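Gripper Trial — Pre-Run Inspection Checklist With Comments
Cell 2, packing bench
Rev 4, filled in Mon 6 April
Units under test: Tonis two-finger, Becerra vacuum cup, Fleltell soft three-finger
Controller: Zulau, same one for all three

Status marks: OK / FIX / HOLD. Comment on anything that isn't OK. Comment on OK items too if the next shift needs to know.

1. Guarding and stops

1.1 E-stop at bench, press and reset — OK
1.2 E-stop on pendant — OK. Button sticks a little on release. Twist harder.
1.3 Speed limit set for hand-in-area work — OK. Was set to 200 mm/s, confirmed on the pendant, not just on the sticker. Sticker still has the January value, peel it.
1.4 Floor marking for arm reach — FIX. Tape lifting on the corner nearest the door. Trip point. Retape before the Fleltell goes on, its reach is longer with the adapter plate.
1.5 Light curtain — OK, tested with the rod both sides.

2. Arm and mount

2.1 Flange bolts torqued and marked — OK
2.2 Adapter plate seated, no gap — OK for Tonis and Becerra. Fleltell HOLD, one dowel pin is missing from the bag. Do not run on three bolts and hope.
2.3 Cable slack at wrist, full rotation — FIX. Camera cable gets tight past 194 degrees. Add a loop or limit the joint. Limited it for now.
2.4 Payload entered in controller — OK. Redo this EVERY gripper change. Last round it was left on the Tonis figure with the Becerra mounted and the arm drifted up when released.
2.5 Home position clear — OK

3. Grippers

3.1 Tonis: finger pads — OK, slight wear on left pad. Film packs slide on it when the grip is off center. Swap pads at the next stop, spares in the drawer.
3.2 Tonis: force limit — OK at 40 N. Pinch test done with the foam block. Nobody puts a finger in there to "feel it", use the block.
3.3 Becerra: cup lips — FIX. Small split on one cup. Replaced. Old cup in the scrap bin so it doesnt come back.
3.4 Becerra: vacuum loss drops to safe hold — OK. Valve holds long enough to lower the pack. Check again after lunch, the line pressure dips then.
3.5 Becerra: creased film — comment only. Won't seal over a fold. Needs a flat patch or it hisses and lets go. Keep feet back when testing, the big ones hurt.
3.6 Fleltell: finger skin, no cuts — OK
3.7 Fleltell: air line clips — HOLD with 2.2, not mounted yet

4. Test packs and labels

4.1 All packs closed, no loose ends of film long enough to catch — FIX. Trimmed what stuck out. Re-check after each set, the grippers pull it loose.
4.2 Labels on before the run, never with the arm powered — OK, arm was locked out.

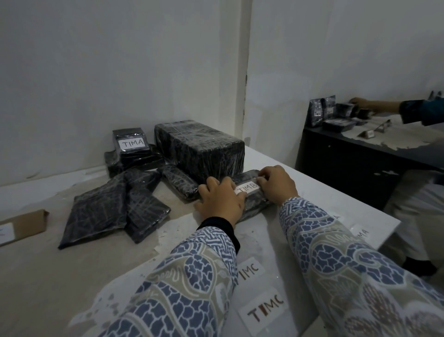

Gripper order for each set stays the same: Tonis, Becerra, then Fleltell once it clears. Same pack list every time or the numbers mean nothing. Black wrap under glossy clear film is the hard case for all of them, so that's what we load most of, and the shapes are mixed on purpose. Flat packs like the one getting its TIMB label should suit the cups if the crease isn't under the lip. The roll-shaped bundle is a two-finger job, don't waste a vacuum pick on it. Big block goes last in the set and only after 2.4 is signed for that gripper. Labels get pressed flat with the fingertips right out to the corners, a raised corner reads badly on the camera and gives the cup an edge to leak on. Handwriting is ok as long as it's block capitals.

4.3 TIMA / TIMB / TIMC codes match the run sheet — OK. One colour, please. The TIMC with the reddish I may not threshold the same as plain dark letters, log it separate if it fails.
4.4 Spare labels off the bench before power-on — FIX. Clear them every time. Sleeves drag them around and one in the pick zone is a false read.
4.5 Bench top wiped — OK. Grey smudges on the white don't come off, so camera mask has been redrawn. Dont scrub it again.
4.6 Side counter packs kept apart from bench packs — OK. Anyone sorting over there stays on that side while the arm is live.

5. Camera and controller

5.1 Lens clean, bracket tight — OK
5.2 Exposure locked — FIX. Was on auto. Glare off the film shifts it between picks. Locked and saved as a new profile, do not overwrite.
5.3 Label read with arm parked — OK, all three codes. TIMA took two tries.
5.4 Zulau program version same for each gripper — OK. Counter stood at 3,707 cycles at start. Write the end value down this time.
5.5 Log writing to disk, not just screen — OK
5.6 Fault on lost grip stops arm — OK on Tonis, OK on Becerra. Fleltell not tested.

6. People

6.1 Sleeves — FIX. Long loose sleeves fine for labeling with the arm locked out. Cuff them or change before going near the live arm. Applies to visitors as well.
6.2 Closed shoes — OK
6.3 Gloves off for pendant work — OK
6.4 One person on the pendant, said out loud — OK

Open items before next set
Dowel pin for Fleltell plate (2.2) — ordered, check the mail shelf first
Floor tape (1.4)
Tonis pads (3.1)
Camera cable loop (2.3)
Speed sticker (1.3)

Cleared to run: Tonis, Becerra
Not cleared: Fleltell — pin, air clips, lost-grip stop. All three, then re-inspect from section 2.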